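Monday, bench 2, suturing practice

Tissue out of the fridge at 8.40, pinned on the Tolline tray and left under the cover until the colour evened out. Same batch as last week. Trimmed the ragged margin with scissors and threw away the thin end, which tears under any bite shallower than a few millimetres.

Plan for the session was interrupted closure on one line, knots tied square, three throws each, tails cut to the same length. Thread is the dark braided stuff from Perau, cut to 17 cm. I had been cutting longer and spending half of each knot managing slack. The shorter length is better for the first knots and a nuisance for the last, when there is hardly enough left to form a loop. Will try 20 next time and write down which knot it becomes awkward on.

Light kept at the low setting. At the higher one the wet surface throws glare and the dark thread is easier to lose in the creases.

Needle notes. Holding it too close to the swage bends it, and holding it too near the point leaves no arc to drive with. Two thirds back from the point is still the best grip on this curvature. If it rotates in the jaws, stop and regrip before entering. Correcting the angle after the point is in the tissue only widens the hole.

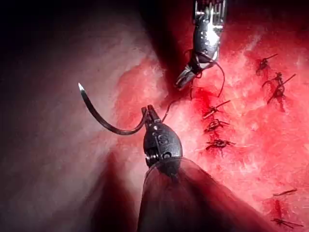
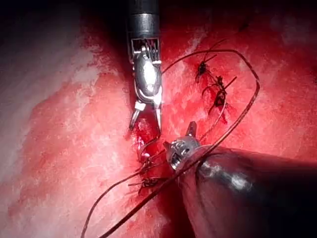
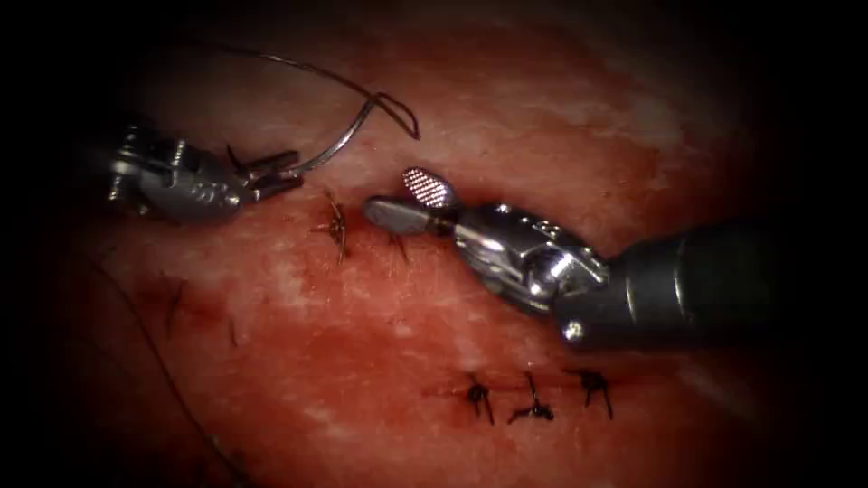

Loops: wrap first, then reach for the tail. I have a habit of chasing the tail early and the wrap slides off the jaws. Leave the tail short and standing up where it can be reached without crossing over the needle side. On the second throw, reverse the direction of the wrap. I missed this on one knot, which slipped when I pulled on it with forceps afterwards. Cut out and redone.

Tension remains the weak point. Miltadis's handout says edges should meet without blanching, which is fine as a target but no help in judging it through a screen. What I have been using is the crease beside the knot: if the surface puckers into a visible fold, back off half a throw and lay it again. Cruder than a gauge, but repeatable between people.

Spacing was uneven. I put it down to placing each bite by eye from the previous knot. Marking the line with dots before starting would fix it. The purple marker bleeds on wet surfaces, so blot with gauze first and give it a minute – the Krawczyk pen may hold better, there is one in the top drawer.

Consumables: thread reel 803 is nearly finished, next one is on the shelf behind the gloves. Needles from box 122 are getting dull, noticeable drag on entry by the end of the morning. Marked the box for practice on foam only. Gauze is fine. Saline is down to 300 mL, please make up more before Thursday and label it.

Clean-up: needles counted back into the sharps tin, tissue double-bagged to the cold bin, tray soaked in detergent and rinsed. The tray drain is slow again and wants a brush put through it.

To do
– cut thread at 20 cm, compare the last knots
– dots along the line before the first bite
– pull test on every knot, log the ones that slip
– brush for the tray drain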